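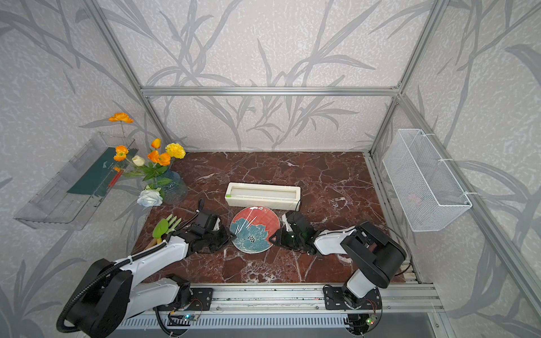

If you join a robot club, somebody will sooner or later tell you that your robot has learned to do something. Be a little suspicious when you hear that. "Learned" is a big word. You learned to ride a bike, and after that you could ride your cousin's bike too, and a rental bike at the beach, and probably a bike with a squeaky seat. When a robot in a school club "learns" to pick up a plate, it may mean much less. Look at the plate with the blue flower, with one black gripper on each side of it. Two arms, one plate. It looks clever, and maybe it is, but a picture can't tell you whether the plate went up in the air or stayed where it was. You have to ask.

This page is about asking. It was written for kids who are thinking of joining the Orer Robot Club, and for kids who are already in it and have started believing everything on the poster.

What the club does

The Orer club meets after school and it has one big project each year. This year's project is called Jesik, and the goal is to get two robot arms to help set and clear a table. There are plates in it, and a vase of pretend flowers that must not get knocked over, and a box that things can go into. The members are ten to thirteen years old. Gearóid Hanrahan teaches it, and he used to fix elevators.

The poster in the hallway says: COME AND TEACH A ROBOT TO THINK! Mr. Hanrahan did not write the poster. He would like you to know that.

Can a robot think?

People argue about this, and grown-ups with long job titles argue about it the loudest. For our two arms we can give a plain answer. They don't know what a plate is. They don't know it's for spaghetti. They have never been hungry, and if you swapped the plate for a hubcap they would not be surprised, as they can't be surprised.

What they do have is motors, joints and a computer. The computer sends numbers to the motors. The numbers say how far each joint should turn. When all the joints turn the right amount at the right time, the gripper ends up next to the plate. When they turn a tiny bit wrong, the gripper ends up in the flowers.

So where do the numbers come from? In our club there are two ways.

Way one: you write them

This is the old way, and plenty of factories still use it. You work out where the plate is, then you write down a list of positions for the arm to go to. Go here. Go down. Close. Go up. The arm does exactly that, again and again, and it never gets bored.

The trouble comes when somebody moves the plate. The arm goes to the old spot and closes its gripper on nothing. Then it lifts the nothing, very carefully, and puts the nothing in the box. Chia-jung Ng, who is eleven, made a whole comic strip about this and it's taped to the club door.

Way two: you show them

In the second way, a person moves the arms through the job, and the computer saves every movement along with pictures from a camera. Then the person does it again. And again. After lots of tries, a program looks through all of it and hunts for patterns – when the picture looks like this, the joints usually move like that. Then you let go and see what the program does by itself.

The saved tries are called demonstrations. The Jesik team recorded 244 of them for the plate job. It took from the start of school until November, and it was often boring. The poster doesn't mention that either.

This second way is the one people mean when they say a robot "learned." It really is better at coping when the plate moves a little. But read that again: a little. If all your demonstrations have the plate in the middle of the table, the program has only ever been shown the middle of the table. Put the plate in a corner and you may get a very confident arm going to a very wrong place.

Why two arms?

Good question, and some of our members think the answer is "to show off." You can lift a plate with one hand. Try it at home with a plastic plate and pinch only the edge between your finger and thumb. It droops, doesn't it? A gripper like ours has two flat fingers and that's all it gets. It has no palm to go underneath. If one gripper holds the left edge and another holds the right edge, the plate has a better chance of staying level.

But now you have a new problem, which is that the two arms have to agree. If the left one goes up faster than the right one, the plate tips. If they both pull outward, one of them loses. If they both push inward, the plate can pop up like a watermelon seed. Perihan Coşkun and her partner practiced this as people first. Each held one side of a tray using a pair of kitchen tongs, with a tennis ball on top, and they weren't allowed to talk. You should try it. It's much harder than it looks and the ball goes under the couch.

The "it works!" problem

Last year the club had an open evening. The project then was called Hegyi, and it was one arm that stacked cups. Parents came in, the arm stacked the cups, everybody clapped. A sign next to it said THE ROBOT CAN STACK CUPS.

Annick Dhillon was nine then and had come along with her brother. She put up her hand and asked if she could move one of the cups first.

There was a bit of a silence. Then Mr. Hanrahan said yes, she could. She moved it by the width of her hand. The arm knocked over two cups and stopped.

Was the sign a lie? Not quite. The robot could stack cups, if the cups stood where it expected them. The sign left out the "if." Leaving out the "if" is the most common trick in robot videos, and a lot of the people who do it have fooled themselves first. They have watched their robot succeed so many times on its favorite setup that they forget there's any other setup.

Annick is in the club now. Her job title, which she picked, is Cup Mover.

Five questions to ask any robot

You can use these for our robots, for robots on TV, and for the one in the store that claims it can clean your room.

How many times did you try it? One good try could be luck. A video only needs one good try. Ask how many bad ones came before and after.

Who is driving? Sometimes a person is moving the robot with a controller and you can't see them. There's nothing wrong with that, as long as they tell you.

What happens if I move something? The Annick question. If they won't let you, that's an answer too.

Is the video sped up? Watch anything in the background that should move at a normal speed, like a person walking past or a clock.

What did you count as a success? If the plate got lifted but landed upside down, did that count? People should decide this before they start and write it down.

How we count

After the Hegyi evening the club made a rule. Every test goes in a notebook, even the embarrassing ones. You write down what the robot was supposed to do, what you moved before the test, and what happened. You aren't allowed to write "nearly." Rozália Borbély is in charge of the notebook and she crosses out "nearly" with a ruler.

So far the Jesik notebook has 574 tests in it. We'd like to tell you that the arms are now wonderful at clearing the table. They're all right. They do well when the plate is close to where it usually is, and badly with a plate they haven't seen before. We don't know yet if the flowers bother them. Half the club thinks that the bright colors confuse the program, and the other half thinks the first half is making excuses. To find out, we'd have to run the same tests with the vase and without it, and keep everything else the same. That's next on the list.

A word about the competition

In April 2021 the club is entering the Adon Challenge, which is for school teams. Each team gets five minutes. The judges put the plate down wherever they like, so you can't practice the exact spot. We think that's a good rule. Some teams have complained about it.

Will we win? The notebook says probably not. Chia-jung says the notebook doesn't know everything. Both of them are coming with us.

Should you join?

If you want a robot friend who understands you, you'll be let down. These arms don't understand anybody. If you like fiddling with things, arguing about what really happened, and doing the same job over and over to see what changes, you might like it a lot. You don't need to know any coding when you start. You do need to be able to say "it didn't work" in front of other people, and that takes some members a few weeks.

Words we used

Arm: the part with the joints. A robot arm is fixed down at one end so it doesn't fall over when it reaches.

Gripper: the part that grabs. Ours has two fingers that stay parallel, like a pair of rulers held side by side.

Joint: a place where the arm can bend or turn, like your elbow.

Demonstration: one saved try where a person shows the robot the job.

Learned: see the first paragraph, and be careful.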